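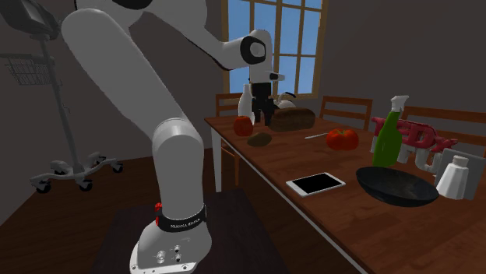

# Forty quarts of soup and a borrowed accordion

Kerubo Muli started the Skellinmont supper club with 2 folding tables and a recipe for bean soup she had never made for more than six people. Now she cooks for 40 on the last night of every month, and she still talks about it like somebody who just got away with something.

"I had no idea how long it takes to boil that much water!" she says, laughing. "We ate at nine-thirty that first night. People had filled up on bread by then and they were perfectly happy, so I kept the bread."

The bread is a story in itself. It comes from Genivaldo Toledo, who bakes at Miranda, the little place on the hill road, and who got pulled into the club when he delivered one order and stayed to eat. He makes a corn loaf with fennel seed, the way his aunts made it, and he is wonderfully stubborn about the flour.

"Coarse cornmeal, scalded first," he told me. "If you skip the scalding it crumbles in your hand. I've tried to be lazy about it, believe me. Every time, crumbs."

I asked them both what makes a good soup for a crowd, and they talked over each other for ten minutes (I loved every second of it). Muli is all for onions, far more than seems sensible, cooked low until they slump. Toledo wants greens, cut as thin as grass and thrown in right before serving. They agree on salting the beans early, and they can't agree at all on garlic.

"He'd put it in the coffee," Muli says.

"I would try it once," says Toledo.

Then there is the music. In November a guest turned up with an accordion borrowed from a cousin and knew exactly four songs. He played them all night, in a different order each time around, and by the third round the whole room was singing. Muli has asked him back for the winter suppers and he has promised to learn a fifth.

She writes every menu in a green notebook, with notes in the margin about what went wrong. She let me flip through it. "Too much dill," says one page. "Rice! Never again!" says another, underlined hard enough to tear the paper.

I wanted to know if she ever thinks of opening a real restaurant. She shook her head before I got to the end of the question.

"I'd have to cook on nights when I don't feel like it," she says. "Once a month I always feel like it."

Next up is a squash soup with toasted seeds, and Toledo is already testing a darker loaf to go with it.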